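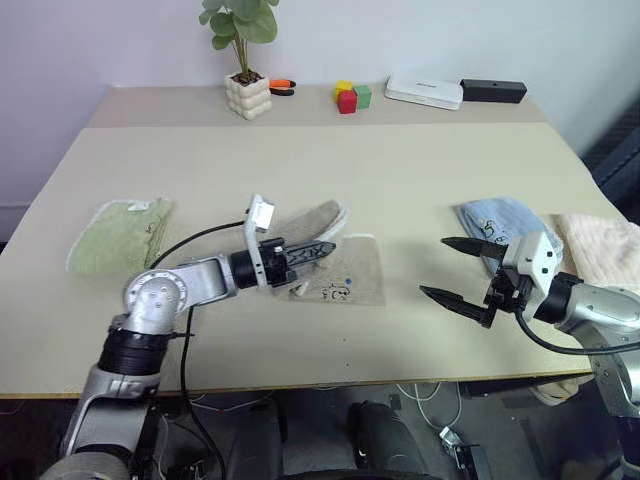

Plimiso Bench Table with Rear Shelf: Review

Category: Workroom furniture
Assessed for: the Ullora Household Equipment Register
Reviewer: Annapurna Rodrigues
Second reader: Oisín Ó Súilleabháin

Summary

The Plimiso is a plain worktable with a pale beige top and a raised shelf along the back. It is sold for craft rooms, laundry rooms and shared workspaces. The Register has assessed it as a surface for sorting, folding and light handwork, and recommends it for those uses. It is less well suited to heavy repair work, for which the Beaudoin bench, reviewed in March, remains the better choice.

The table was in use for five weeks, first in a laundry room and then in a general workroom. It was purchased at the full retail price of $383. The manufacturer had no part in the assessment.

Work surface

The top is generous. Several folded towels can be laid out side by side with a padded mitt and small cloths between them, and there is still room to work. The pale color proved more useful than expected. Light green, light blue and peach-pink towels are easy to tell apart against it, and loose threads from frayed edging show up clearly at the end of a session. The same color is unforgiving of ink. One member of the household marks cloth squares by hand, and a faint line from her pen remained on the top after cleaning with dish soap. Rubbing alcohol removed most of it. Purchasers who expect to use markers should keep a blotter on hand.

A thin brown wooden rim finishes the near edge. It is comfortable under the forearms, and fuzzy fabrics did not snag on it during the assessment period. The joint between rim and top does collect lint, however, and a soft brush was needed to clear it.

Rear shelf

The shelf is the principal reason to choose this model over the less expensive Talance. It keeps small articles off the main surface while leaving them within reach. A potted plant, a pair of pliers, a few wooden cubes and two flat boxes can stand along it together, and folding can proceed in front of them without anything being moved.

Two reservations should be recorded. The shelf has no lip, and round or narrow items must be placed with care. It also sits against the wall, so the cord of any device kept there has to be brought around the end. Usha Pisharody, who tested the table in the laundry room, asked the manufacturer whether a cord opening was planned. The reply stated that it was under consideration for a later edition.

A small plant does well on the shelf, provided that it is watered elsewhere. Water left overnight under a pot raised a slight ring in the finish, still visible in raking light.

Assembly

Assembly took one person 40 minutes. The instructions are clear except at the fourth step, where the left and right shelf brackets are drawn identically. They are not interchangeable. The supplied hex key is adequate — a longer one makes the rear bolts considerably easier to reach.

The table was loaded up to the stated limit of 668 pounds on the main surface and did not sag or rock. No limit is given for the shelf. The Register considers this an omission and has written to Plimiso accordingly.

Comparison

The Talance costs less and folds away, but its top is narrower and it has no shelf. The Beaudoin is sturdier and accepts a vise, though its dark surface is tiring for sewing and sorting, and it requires two people to move. Gijs Verhoeven, who has used all three for mending, preferred the Plimiso for daytime work and the Beaudoin for anything involving a hammer.

Rating

Surface: very good
Shelf: good
Assembly: fair
Ease of cleaning: fair
Value: good

Overall: recommended

Correspondence concerning this review should be addressed to Yolanda Casado at the Register office. Please quote the product name and, where known, the edition stamped on the underside of the shelf.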